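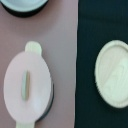 Wrist camera, cell 4: lidded oval container on the mauve surface, oval tray on the dark one.

Perception and grasp planning checklist, Somia cell 4
Software build 513, September 2018
Checked by: Elīna Vītola
Reviewed by: Armindo Cardoso

1. Wrist camera calibration loaded and matches the fitted lens.
Pass. File checksum agrees with the one in the log.

2. Surface segmentation splits mauve from dark.
Pass with comment. The seam is slightly uneven and the mauve gets paler close to it. Keep the boundary as a fitted curve. The straight-line option must stay off.

3. Lid and base treated as one object.
Fail. The dark rim along the right side of the oval container is still labelled as shadow in two runs out of three. Grasp width is then taken from the lid alone. Ticket raised with Ludivine Bouvier.

4. Tab handles offered as grasp candidates.
Pass for the upper tab. The lower tab runs out of view, so the planner must reject it until a second view is taken. It did so.

5. Slot in lid excluded from contact points.
Pass. Mask margin left at 3 mm.

6. Partly visible objects flagged.
Pass. Round container at top left and tray at right both carry the flag. No grasp is allowed on either without a fresh view.

7. Tray outline stable.
Comment. The ribbed rim gives a double edge and the pattern inside adds false ones. Smoothing raised one step by A. Sakalauskas. Repeat this check after the next build.

8. Speed limit held by the controller when the planner stops replying.
Pass. Tested with the planner process killed by hand. Arm held position.

9. Emergency stop state reported to the planner.
Pass.

Result: not released for unattended running. Item 3 to be closed first, item 7 to be rechecked at the same time.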